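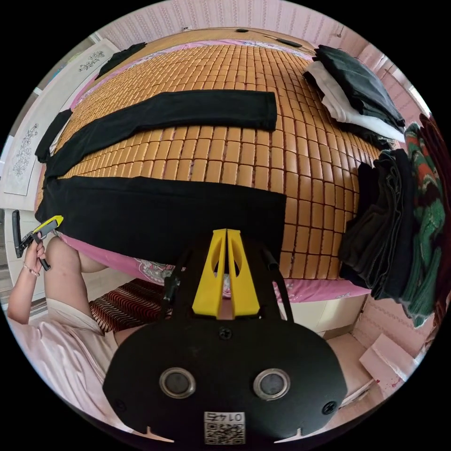

Maysoun Karam says the finger check ought to come before the camera check, every time, and that half the bad scores in the January round were a loose finger and had nothing to do with the lenses. Fair enough. Order swapped below. If you printed the old section 5, bin it.

5. Comparing two hand grippers on soft items

Revised Apr 21, 2024 - Jenő Szénási

For the Plelden and Vavwood finger sets, same body, same lenses. You need the pair of grippers, both finger sets, the small screwdriver, spare screws, the score sheet. Section 4 (charging and pairing) must be done already. If the status light is still amber go back and do it, don't carry on and hope.

5.1 Before you start

1. Fit one finger set to both grippers. Never one of each. We tried mixing left and right and the scores were useless.

2. Check the plate screws. Finger tight plus a quarter turn. No more than that, the inserts pull out.

3. Close the fingers fully and let go. They should open by themselves and stop at the same place each time. Do it 5 times. If they stick, back off the linkage screw slightly and try agian.

4. Look down the gap with the fingers closed. Tips should meet first, then the rest. Heel meeting first = wrong spacer, swap it.

5. Wipe both lenses. Dry cloth only.

Caution: keep hair and cuffs away from the linkage. Bracelets and watch straps too. It pinches.

Note: the Vavwood fingers have a slight bow when new. Leave them, it goes after a day's use.

5.2 Calibration

6. Start the recorder. Hold both grippers still, fingers pointing away from you, for 30 seconds. Still means still - elbows on knees if you're sitting down.

7. Open and close each one fully, left hand first. The log should show two clean ramps. A step half way up is a dirty encoder, see 7.2.

8. Sync the clocks. Hennessy build only: press sync twice, the first press does nothing. Known fault, reported.
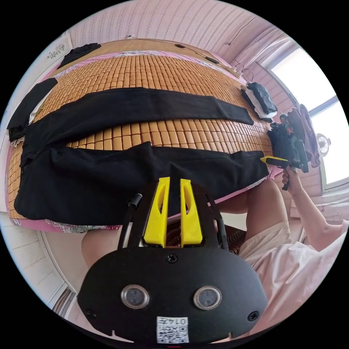 9. Note the finger set, the build and your initials on the sheet now. Later you will have forgotten which set was on, and the log doesn't store it. (It should. Asked for.)

10. Put the charger out of reach of both hands. Cable snags have spoilt more runs than anything on the fault list.

5.3 The grab test

11. Pick a garment and lay it out flat. Dark cotton is the hard one, so do that first while you still have patience. The depth side has little to go on with plain black and you'll see it in the log.

12. Bring one gripper in low, tips nearly level with the cloth. Pinch one layer only, lift a hand's width, hold, put down. Score it:
2 - one layer, held
1 - held, but picked up more than one layer
0 - slipped or missed

13. Do 3 goes at each corner or hem, then change hands. Same order every time, left then right.

Caution: don't push down to get a better grip. On a mattress or anything else soft the whole surface gives and the fingers go in under the cloth. Scores go up, means nothing. Count it as a 0 if you felt it push.

Note: the underlay matters. On a tiled mat the tips can catch in the joins between the tiles - lift off and come in at a different angle. Don't drag. Dragging chips the tip edge on the Plelden set.

14. Check the log after the first garment, not at the end. You want a closed width on every grab. Blank cells mean the recorder dropped out, start that garment over. 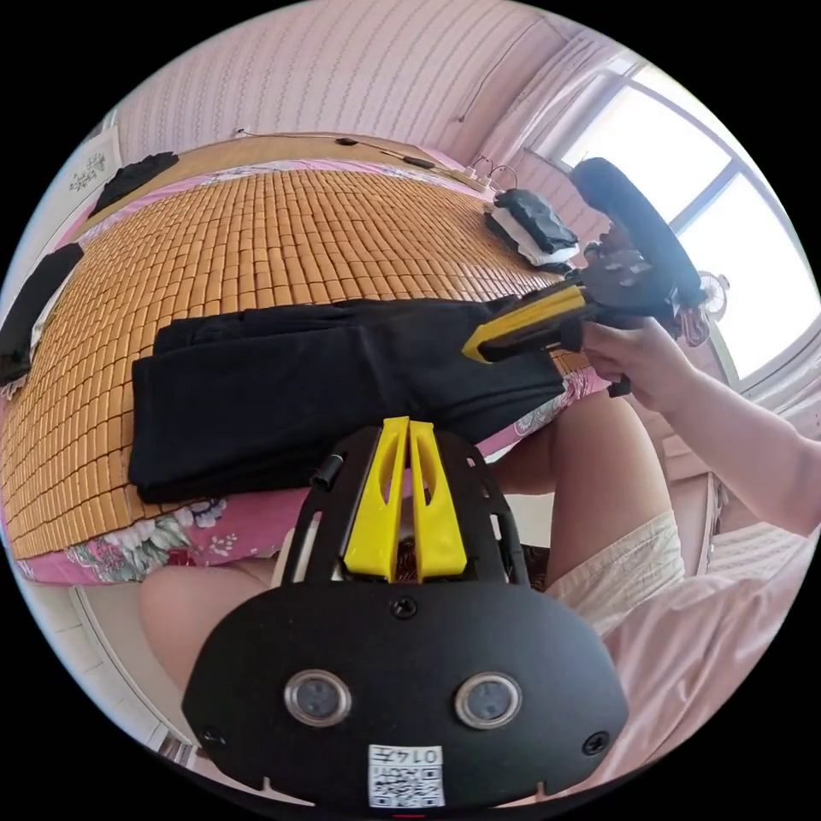
15. Swap finger sets on both grippers and repeat from step 3. Yes, calibration as well. The widths are not the same between sets and the offsets don't carry over.

16. Save under the finger set name, then the build. No spaces, the Drirnbridge importer falls over on spaces.

5.4 Two-handed folds

Only once both sets have a full sheet from 5.3. Folds are slower and the scores wander more, so don't use them to pick a winner by themselves.
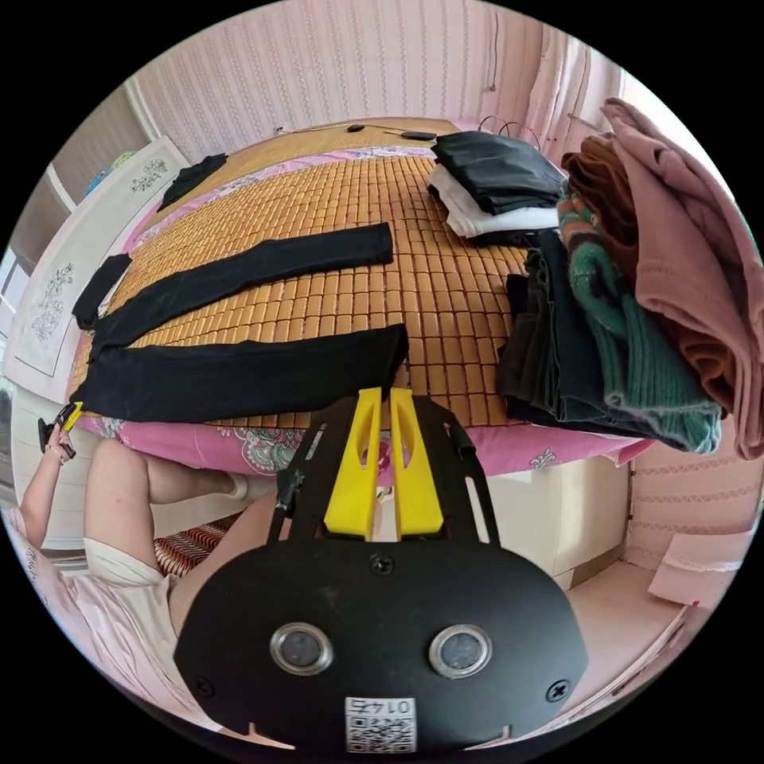 Trousers first, shirts after. Trousers have long straight edges and you can tell right away if a hand is late. Lay them the way the black pair is laid on the mat here, legs running across in front of you and waistband to the left, and use that same layout for both finger sets. Bring one leg over the other, then the waistband to the hems, then let go with both hands together. Time from first touch to last release.

17. Do the fold 5 times per set. Rest between, your wrists go before the grippers do.

18. If one hand lets go early write E beside the time. Don't redo it, we want to know how often it happens.

Note: finished folds go in a stack off to one side, well out of the lenses if you have the room. If you haven't, keep the stack in the same place for the whole session.

5.5 Reading the results

The reference log holds 1380 grabs. Compare against the same garment type only. Closed width drifting upwards over a session is usually a plate screw working loose, so recheck step 2 before blaming the fingers.

If both sets score the same, look at the 1s. A set with a lot of 1s is grabbing too deep and will be trouble on thin stuff. Fit the thinner spacer, run 5.3 agian with cotton only, and send me both sheets.

Spare tips and spacers: see section 8.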